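Folding cloth with a fixed camera: speaker notes
26 Sep 2022, by the Tredside software group
4 min read

Slide 1. Title

Say who we are and move on. Tredside writes the control and perception code. Skullik runs the cell. The planner is called Flemen, and I will use that name from here on, so say it once clearly.

Ask for questions at the end, except on slide 4, where people always want to interrupt. Let them.

Slide 2. What the task is

One towel, flat on the table, to be folded in half and then in half again. The start pose is not given. The software has to find the cloth, decide which edge is which, pick two grasp points, and plan both arms to them without dragging the cloth.

We logged 237 folds for this talk. All of them used the same code version. If someone asks about the earlier runs, those were on the old segmenter and I left them out.

Slide 3. Finding the cloth

The segmenter works on color first. Blue on black is easy and we chose it for that reason. Depth is only used to clean up the border, since a towel lying flat is barely above the noise of our sensor.

The table cloth is matte black. A shiny table gave us false edges every time the lights changed. Mention this, it cost us most of a month and it is the cheapest fix in the whole talk.

Leave the picture up while explaining corners.
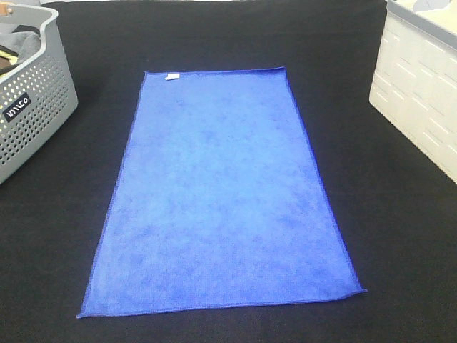
Towel before the first fold, seen from the fixed camera.

Point out that the far edge looks shorter than the near one. The towel is a rectangle, the view is not from straight above. The first version of our corner code fitted a rectangle in image space and it was wrong by more at the far end than the near end. Now we project the mask onto the table plane and fit there. Same fitter, different coordinates.

Then point at the lower right corner. The hem bends there and the corner is a little puckered. A polygon fit will happily put the corner outside the cloth. Flemen takes the fitted corner, walks back along both edges, and asks for a grasp on the hem where the mask is solid. The walk-back distance is a parameter. We set it by hand and have not tuned it since.

The white tag by the upper left corner is small but it matters. It is the only part of the towel that is not blue, so the color mask can come back with a hole or a notch there. We fill holes under 85 pixels. Notches on the border are harder and we close them with a morphology step before the fit.

Slide 4. Containers as obstacles

The basket and the box at the back of the table are in the planner's world model as plain convex shapes. We do not model the perforated wall or the pattern on the box. Both are only partly in view from this camera, so their poses come from a config file.

Expected question: what if someone moves one? Answer: the run is bad and we find out from the force limit. A check at startup compares the visible parts with a saved view and refuses to start on a mismatch. It does not run again during the session. It should.

Slide 5. Planning and timing

Planner budget is 900 milliseconds per fold. If both arms have no plan by then, Flemen drops to one arm at a time and moves the second after the first has closed. Slower, but it finishes.

Of the 237 folds, 203 went through on the first plan. The rest needed a second look or a new grasp. Do not call these failures, the log counts them separately.

Slide 6. Tooling

Show the replay viewer. Every run writes the mask, the fitted corners, the chosen grasps and the joint plan to one file, with one clock. Before this we had four files and two clocks.

Tjoa is the viewer. It opens a run and steps through it. Click on a grasp and it shows the candidates that lost and their scores. Most of our bugs in September were found by looking at the losing candidates.

If the live demo does not load, use the saved recording in the backup folder. Do not try to restart the laptop on stage.

Slide 7. Open items

Towels in a color close to the table. Startup check to run between folds. Walk-back distance should come from the hem width. Second camera, if Skullik agrees to the mounting.

Take questions. Leave this slide up.

Contact: Tredside software group | © 2022 Tredside | Back to top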